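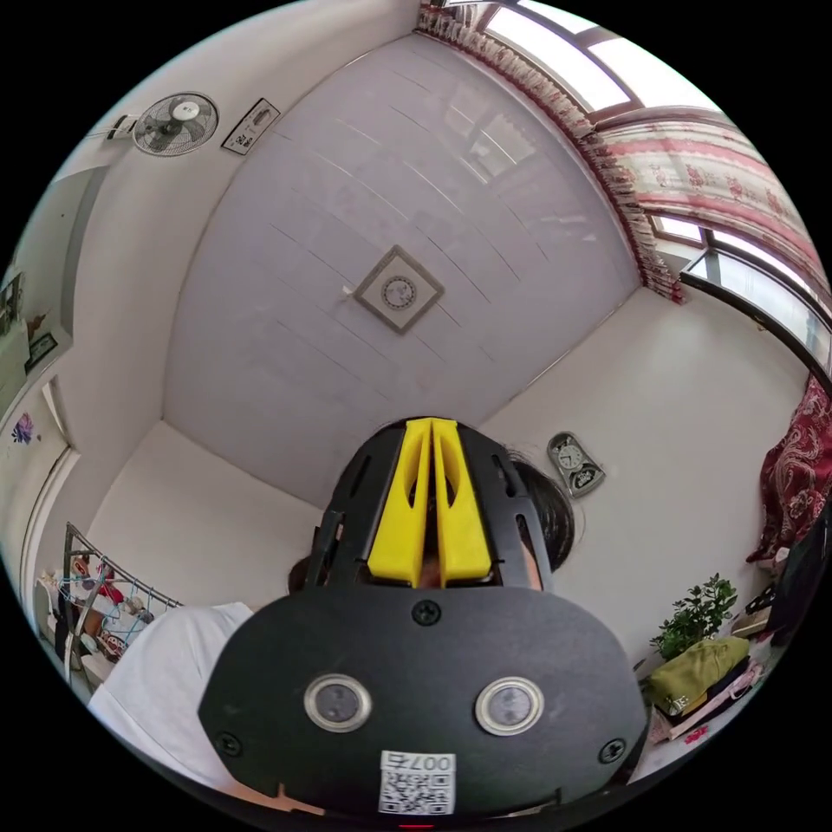 The robotics club at Flolbridge wants a robot that can hang up the wash. Shirts first, then socks, then the small fiddly stuff that goes on clips. Tanner Caron, who leads the student team, picked the chore himself and has been defending the choice ever since. The club collects its practice data in ordinary rooms, with a person wearing the rig on their head - two lenses in silver rings, a yellow bracket sticking up between the straps - and a full drying rack close by. "People expect a lab," he says. "A lab has no curtains. It has no wall fan or potted plant or any of the junk a robot is going to meet on day one."

We talked at a back table in the Brerton library, him with half a bagel, me with a recorder that quit after 70 minutes. What follows is from the part it caught, plus notes.

He got into it by accident. Signed up in October for what he thought was a drone club. There were 22 names on the sheet and by the second month most of them had drifted off to other things. The ones who stayed liked laundry, or at least didn't mind it. "You fold a towel 5 times in a row and you start to notice what your hands do," Caron says. "I never knew I pinch the corner and then sort of shake it. Try writing that down as code. You can't, I tried. It was awful."

So they record instead. Somebody does the chore, slowly, and the team trains on it afterwards. Slowly is the hard part. Caron says new members rush, then turn their heads to talk to whoever is in the room, and the hands go right out of view. His rule is no talking till the item is on the rack. He breaks it himself, he admits.

Is the headset heavy? "It's fine for a while. Then it's your whole personality." Hair gets caught in teh straps. He wants softer padding and has asked for money for it twice.

The Tonham contest is what they're all working toward. Teams of 4, one robot, one basket of mixed clothes. Öberg, the school they lost to last year, had an arm that could do a pillowcase without stopping. Caron still talks about that pillowcase. "It just went up. Ours was on the floor going in circles."

This year's arm drops less. It does shirts okay, hates anything with a zipper. Socks are a coin flip. I asked if he hangs his own laundry now, with all this practice and he laughed and said his roommate had asked the same thing.

He had to go then, practice at six. Took the bagel with him.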